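Odthorpe Zine Library – progress report to the Karkitz Fund
Jan 25, 2021
Prepared by Ntombi Coetzee, project coordinator

We are halfway through the grant year and I'm happy to say the collection is growing faster than the shelves. When we wrote to you in July we had just moved the first boxes over from Pusuvcombe and were still arguing about how to file things that have no title, no date and sometimes no author. We settled on filing by town first, then by maker, with a card for each loose sheet. It works well, and people browsing by town keep running into things they would never have asked for.

Cataloging
The grant paid for 200 archive boxes, and 87 of them are now full and labeled. The Tomić donation alone fills 11. It's a wonderful run of photocopied music zines, many with the original paste-up pages tucked inside, and a few issues we had only ever seen mentioned in other people's letters columns! Sorting it has been slow going, as the staples on the older issues have rusted and each one has to come out by hand.

Scanning
The scanner is set up and the test pages look great. Half-size issues scan quickly. Anything with a fold-out map or a sewn spine takes much longer, and we have put those aside until spring.
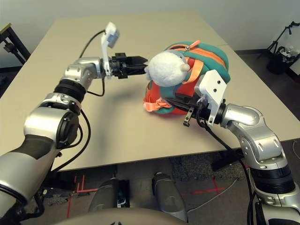
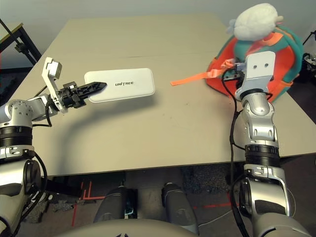 Our own zine, made with readers and mailed out to members, is the part I most enjoy writing about. The second issue is on the theme "What I Carry," and we asked for drawings, lists, short comics, anything that fits on one side of a half-size page. Pages have come in about lunch pails, coat pockets and a grandfather's toolbox. For the centerfold I'd like something brighter, and a teal-and-orange backpack with a plush toy packed inside would suit it nicely, drawn large across both pages. We can only afford two spot colors, so those two would be the ones. The rest of the issue stays black on cream paper. The print run is 200, the same as the first issue, and I expect members' copies to go out before the spring mailing.

Mail swaps
Trading by mail has kept going all winter. We send out our first issue and get back whatever the other person makes, and the envelopes are often as good as the zines. I've started keeping those too – they get their own box.

Budget
Spending on boxes and sleeves is on plan. Postage is over, and I'd like to move the unspent travel money across to cover it. Please let me know if a short letter is enough for that or if you need the full change form.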